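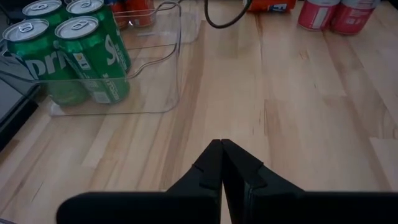 Progress Report: Pomstead Workplace Charging Scheme, Second Reporting Period

Prepared for the Trurbridge Clean Transport Fund by Anouk Dewulf, Program Manager

1. Summary

Installation at the Pomstead depot is complete and all 18 charging points have been handed over to the site operator. The scheme remains within its approved budget. One item, the load management software, is behind schedule and is covered in section 3.

2. Work completed

The electrical contractor, Fülöp, finished the trenching and cable work in February. Six of the charging points are reserved for delivery vans and the remainder are open to staff and visitors. Maarten Geerts signed off on the safety inspection with two minor remarks, both concerning signage in the north lot. The signs have been replaced.

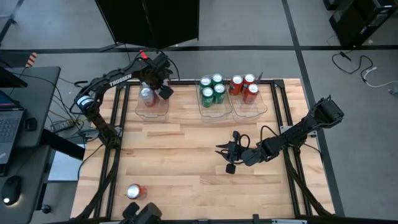 Registration for staff drivers opened in the same month. Access cards are issued by the front office, and drivers who commute by plug-in hybrid are eligible on the same terms as those with fully electric cars. The fund's contribution of $500 per driver toward a home charger has been paid to the first group of applicants.

3. Delays

Cultska, the software supplier, has not yet delivered the version that shares power between the van bays and the staff bays. Until it does, the van bays have priority after 6 p.m. and the staff bays run at reduced output overnight. Zhiqiang Wan has agreed on a revised delivery plan with the supplier, and no additional cost to the grant is expected.

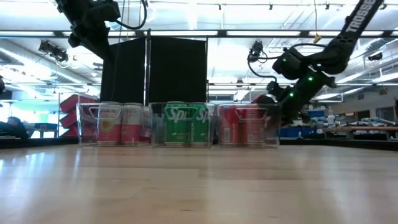

The interim arrangement has been explained to all registered drivers in writing. Two complaints were received about slow charging during the late shift, and Ruben Goossens has replied to both.

4. Next period

Testing of the load management software will begin on delivery. The fund is asked to approve moving the unspent signage allowance to driver training. Supporting invoices are available from Toon Vermeulen in the finance office.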